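**Housekeeping for Small Workshops, Unit 5: The Bin**

Handout to go with the April session. Bring it back; Vaughn Gallagher is tired of printing them.

Last time we covered shelves, and most of you agreed that a shelf is where things go to be forgotten. A bin is quicker. Whatever goes in slides to the bottom, and sloping walls only help it get there. By spring the bottom layer is a matter for archaeologists.
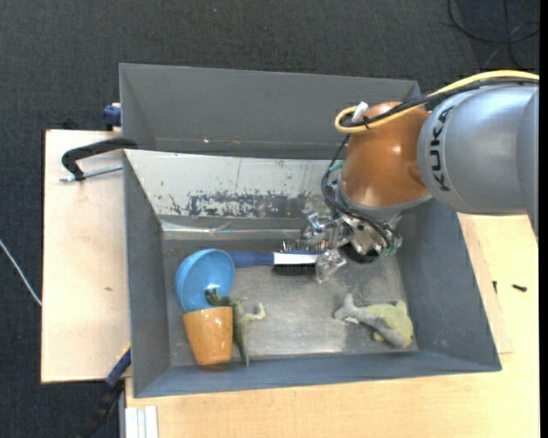 So we start with wear. A metal bin with sloping sides gets scuffed where things land and where they are dragged out again, and the marks make a fair diary. Scrapes are not dirt. Hadiza Okonkwo once watched a student scrub at a scratch for 45 minutes, and the scratch is still with us.

**Order of work**

1. Take everything out. Everything includes the brush.
2. Brush the slopes from the top down, then the corners.
3. Wipe with a barely damp cloth. Dry it properly, especially along the seams.
4. Put back what you can name.

Set the bin on a board if the table underneath is one you like. Keep it off carpet, which holds metal dust the way my uncle holds a grudge.

**For next time**

Read page 17 of the Gristard notes, the part on labels. Then empty one bin at home and write half a page on what you found. Titilayo Akpan has asked whether a kitchen drawer counts. It does, but you'll want more than half a page.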